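Last updated 21 January 2022 by Beatriz Carrilho

These are the questions people send in most often about pantry moths and clothes moths. If yours isn't covered, write to the address on the contact page.

## Pantry moths

**How do I know if I have pantry moths or clothes moths?**

Look at where they fly. Pantry moths turn up in the kitchen, usually near the ceiling in the evening, and they have a coppery band across the lower half of the wings. Clothes moths are smaller, a plain straw color, and they stay away from light. If the moth runs for a dark corner when you open a closet, it's a clothes moth.

**Where did they come from?**

Pantry moths nearly always come home from the store as eggs in a dry product. Flour, cornmeal, rice, birdseed, nuts and dry pet food are the usual ones. I had my worst case in July, from a bag of birdseed I'd left on the bottom shelf.

**What do I throw away?**

Anything with webbing, clumps or larvae in it. Also anything in thin plastic or cardboard that sat on the same shelf. Cans and screw-top jars can stay, but take the lids off and check the threads. Larvae like to crawl up in there.

**Can I save food that looks clean?**

Put it in the freezer at 0°F for a week. After that it can go into a glass jar with a rubber seal.

**How should I clean the shelves?**

Vacuum first, including the peg holes and the crack along the back wall. Then wipe everything with hot soapy water and let it dry. Vinegar is fine too, but it doesn't kill eggs, so don't skip the vacuum. Empty the vacuum outside.

**Do bay leaves work?**

I tried them for two summers and saw no difference. They don't hurt anything.

## Clothes moths

**What do the larvae eat?**

Wool, silk, fur, feathers and felt. They need the keratin in animal fibers, or something close to it. Cotton and linen are mostly left alone unless they're blended with wool or have sweat or food spilled on them.

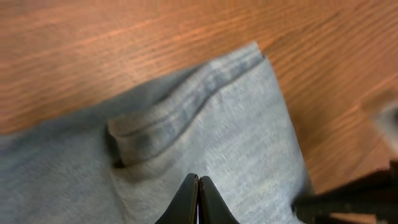
Stains are the part people forget. A clean wool sweater is less attractive to them than one that was worn twice and put back in the drawer, so wash or brush things before they go away for the season.

**Will the washing machine kill them?**

Hot water at 120°F or more will, if it stays that hot for half an hour. Most wool can't take that. For wool, use the freezer method in the next answer.

**How do I freeze clothes?**

1. Put the item in a zip bag and press out the air.
2. Leave it in the freezer at 0°F or below for at least a week.
3. Let it come back to room temperature before you open the bag.
4. Shake it outside and brush the seams.

A thick coat or blanket needs longer. I give those two weeks.

**Do cedar blocks work?**

Not very well. Fresh cedar oil can bother very young larvae in a tight chest, but a block hanging in an open closet does little. Sanding the block brings the smell back. Don't count on it as your only step.

**What about mothballs?**

I don't use them. The fumes aren't good to breathe and the smell stays in wool for months. If you do use them, follow the label and only use them in a sealed container, away from children and pets.

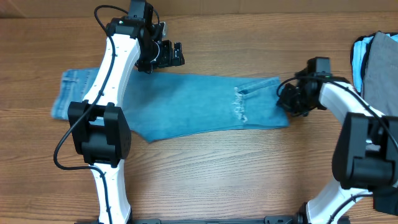
**How long does it take to get rid of clothes moths?**

Plan on several months. The larvae can stay in that stage for a long time if the room is cool, so you may see a moth or two well after you thought you were done. Keep vacuuming closet floors and under furniture every week until you've gone a full season without one.

## Traps

**Which traps should I buy?**

Sticky traps with a pheromone lure. The lure has to match the moth - a pantry moth lure won't pull in clothes moths. Check the box before you pay.

**Will a trap fix the problem?**

No. The lure only attracts males. Traps tell you where the moths are and whether the numbers are going down. You still have to find the source.

**How many did you catch?**

In my kitchen, 98 in the first month, on 2 traps. The month after I got rid of the birdseed it was 8.

**How often do I change them?**

Every two to three months, or sooner if the glue is full or dusty. Write the date on the back with a marker.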